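The Last Bus Out of Tessier

My uncle Abundio left me a bus route. I know how that sounds, but there really was a folder, and the lawyer slid it across the desk to me like it was the deed to a beach house.

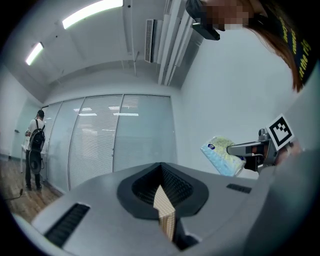
So, the route. Tessier to Hurkora and back, with a stop at the Skiltbridge feed store if anybody was standing outside it. Uncle Abundio had driven it for years in a green bus he called Ollix (he'd bought it from a man who'd already named it, and he thought renaming a bus was bad luck, same as a boat). Sixty miles each way! I'd ridden it maybe twice as a kid, both times carsick, both times with my head in a bread bag.

I was going to sell it. I had a perfectly good job at a tile showroom and a cat who didn't like me being gone past supper. But the lawyer said the buyer wouldn't come till October, and meanwhile there were people who'd already paid for their tickets, and would I mind?

I minded. I drove it anyway.

The first morning I stalled it on the hill with five people aboard, and a woman in a purple coat leaned forward and said, "He always talked to it there."

"Talked to it how?"

"Nicely," she said.

I felt like an idiot, but I patted the dash and said come on, sweetheart, and we rolled over the top at the speed of a wheelbarrow. Everybody clapped. I may have teared up a little, which I blamed on the heater.

After that I started finding his notes. He'd tucked them all over the place, behind the visor, under the seat, one folded inside the first aid kit. They weren't addressed to me or anything. Mostly they said things like WAIT FOR MRS. P, SHE IS SLOW ON ICE. Or HONK AT THE WHITE HOUSE, THE BOY LIKES IT. I honked at the white house. No boy came out, but a guy with a full beard and a coffee mug stepped onto the porch and waved at me with his whole arm, and I laughed so hard I nearly missed the turn.

The one that got me was in the ticket box, under the roll. ABUNDIO OROZCO, it said at the top, like a school paper, and then: 156 dollars, owed to my niece, she lent me her graduation money for the brakes and never asked.

I'd forgotten all about that. I was eighteen and he'd looked so embarrassed, standing in my mother's kitchen with his cap in his hands, and I'd gone and got the envelope before he could finish his sentence. He'd paid me back fifteen dollars one Christmas and I guess he'd kept track of the rest.

I sat there in the Hurkora lot with the engine ticking and that paper on my knee till the woman in the purple coat knocked on the door with her umbrella.

"Are we going or not?" she said.

"We're going," I said, and got the door for her.

The buyer called that night while I was feeding the cat. Nice man, very polite. He wanted to know if the brakes were any good.

"They're mine," I told him, and he asked me to say that again.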